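About Skovstead

Hi, and thanks for clicking over here. I run Skovstead, which is a small company with a short job description: we move things around on tables with robot arms, all day, and write down what happened. Then other people's software learns from it.

I started out doing contract repair on packaging lines. The arms on those lines are wonderful as long as every box shows up in the same spot, and useless the minute one doesn't. When learned control began to look like a real thing and the labs wanted examples, lots of them, I had a pair of secondhand arms and an empty room over a bike shop. The first paying job was 900 episodes of putting a spoon in a drawer. I did most of those myself and my shoulder let me know about it (we have better chairs now, and a rule about how long anybody stays on the controls).

We outgrew the room over the bike shop and moved into the old Getlow building, down at the end by the loading dock. If you're visiting, use the side door. The front one sticks, and the bell hasn't worked since we moved in.

What we do

A customer comes to us with a skill they want their system to pick up. Clearing a table, sorting cups, packing a lunch, folding a washcloth. We talk it over, build the setup, and write a task sheet that says what counts as a good episode and where one starts and ends. Then our operators drive the arms by hand and we save the lot: camera video, joint positions, gripper opening, and a plain sentence describing the task. Every episode gets watched by a second person before it goes out.

Our longest-running project is called Lunel. It's a tabletop set, all everyday stuff, and it currently stands at 2,776 accepted episodes. The other one you may have heard of is Anozie, which is our own labeling tool. I wrote the first version over a January when the heating was out and there wasn't much else to do with gloves on. It's much nicer these days, I promise! It plays all the camera views side by side, lets the reviewer mark grasps and releases with two keys, and keeps a note field that I read more closely than anything else we produce.

How we think about the work

I get asked a lot whether we throw out the bad tries. Some, yes. If the recording dropped out or the operator was doing the wrong task, it goes. But a fumbled grasp followed by a decent recovery is worth keeping, and we tag it so you can find it or filter it. A model that has only seen perfect runs doesn't have much to go on when a cup slides two inches to the left. In the last Lunel batch we tagged 363 recoveries, and the customer came back asking for more of them.

We also shuffle. Between episodes the operator moves things, swaps a few out, and turns the handles a different way. Everybody hates this part and I don't blame them, it's slow and it's dull, but if the blue cup always lives in the same corner then the model learns the corner. We change the light too, blinds up and blinds down, and we run a morning shift and a late one that finishes at 9 p.m.

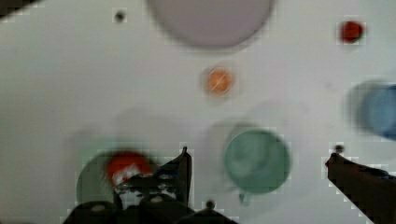

Wrist cameras are my favorite thing to argue about. They go where the gripper goes, so they see the last inch before a grasp better than anything bolted overhead, and they also smear whenever the arm gets moving. We keep the smeared ones. Your robot is going to be looking at the world through a camera like that, so it may as well get used to an orange thing with a halo on it and a green cup that seems to have a twin. The reviewers go by the whole clip anyway, and in Anozie you can step forward until the view settles down. What the wrist view misses is whatever the fingers are covering. A red object held up close to the gripper can have half its markings hidden behind the housings, so we want at least one other view on anything where the label matters.

Working with us

Small jobs are welcome. I'd much prefer you start with a little pilot batch, look at it hard, and tell us what's off before we go and record a mountain of the wrong thing. Send along your arm model, your camera layout if you have one, and a few lines about the skill. If you don't have a camera layout, we'll lend you ours.

Objects can be mailed to us. Please wrap the breakable ones, and put a packing list in the box so everything gets back to you.

We take on new operators a couple of times a year. You don't need a robotics background. Patience helps, and so does being okay with doing the same thing forty different ways before lunch. Training is paid and starts on the spoon drawer, same as mine did.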